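Maribeth Tan
06/10/2019

Hair accessories thread, because it's Sunday and I've run out of respectable chores.

1/ I own 37 bobby pins. I've bought, at a conservative guess, 600. The other ones live in Dolham now, with my umbrella and my good scissors.

2/ The plan: everything that goes on my head lives in one shallow box. No lid. Lids are how I ended up with three boxes.

3/ Sorting happens on the bed, so I can't go to sleep until it's done. I've met me. I'd sleep next to it.

4/ Banana clips are the problem child. Too long for the drawer, too curved to stack, and they bite anything with a thread in it. Mine's brown and shiny and makes me look like a substitute teacher in June. It stays.
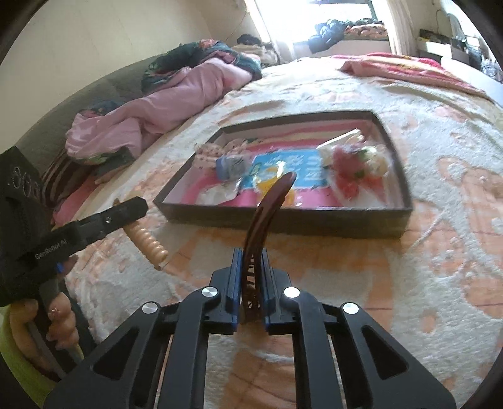 Remedios Aquino replied that banana clips should be stored closed, teeth together, or they lose their grip within a year, and that she's had the same one since high school.

5/ Fine. Closed it is. Remedios, I'd like to see the clip.

6/ Scrunchies: I kept the pale dotted one. The velvet ones have gone to my niece, who called them "vintage" and will be hearing about it at Thanksgiving.

7/ Noel wants to know why the box can't go in the bathroom. The bathroom is where the last box went, Noel.

8/ Box is on the dresser. Found another bobby pin in my sock. 38.

89 replies · 37 shares · 895 likes

More from Maribeth Tan
The Panari sewing kit and other things I've never opened
Ranking every tote bag in my hall closet
I moved the spice rack and now I can't cook

Back to top · Contact · © Cledwood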